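Opinion | Anime & TV
4 min read

In defense of the filler episode

I finished my rewatch of Mirix on Tuesday night, all 172 episodes of it, and the first thing I did was go online and find a skip list. You know the kind. Somebody goes through the whole show and marks which episodes "matter," and the rest get grayed out like expired coupons. This one told me to skip the cooking contest in Genderau. The cooking contest! That's my favorite half hour of the entire series and I will fight for it.

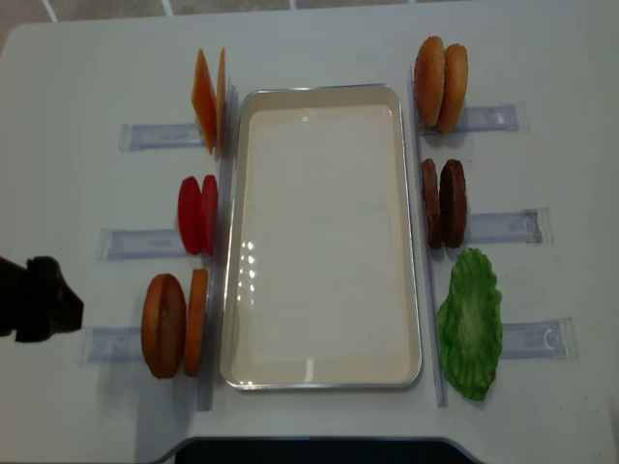 Toy burger ingredients set out on both sides of a tray.

I get why the lists exist. People have jobs, there's too much to watch, and a new fan looking at a show that long wants a shortcut. Fine. But when you cut everything that doesn't move the plot, you end up with a bunch of people yelling about a prophecy, and you don't care about any of them because you never saw them bored, or hungry, or losing a bet.

The big farewell in episode 9 of the last season wrecked me, and it wrecked me because of the dumb stuff – the missed train, the haunted laundromat, the one where the villains open a sandwich stand and are weirdly good at it. Skip those and the goodbye is just two characters waving.

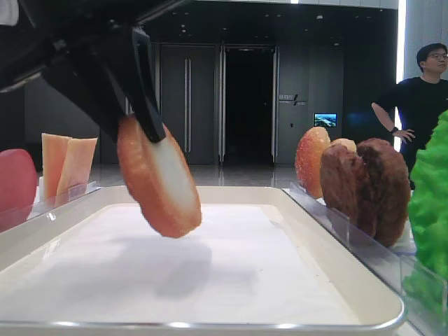

What the short seasons lost

Compare that with Sampaio, which everybody told me was the tighter, smarter show. It is tighter! I also couldn't tell you what the lead does on a day off, or what she eats, or if she has a single friend who isn't secretly a general. Every scene has a job. By the finale I admired it a lot and felt pretty much nothing.

Now, I'm not saying all filler is good. Mirix has a recap episode that recaps another recap episode, and the beach two-parter should have been a no-parter. Skip those with my blessing. My gripe is with treating "not in the manga" as if it means "not worth your time." Some of the best writers on that show were clearly having more fun when the plot left them alone (watch the Nestau snow day and tell me I'm wrong).

So if you're starting this month, please try the Genderau contest before you decide. It's 22 minutes and there's a soup disaster.

Contact us | Back to top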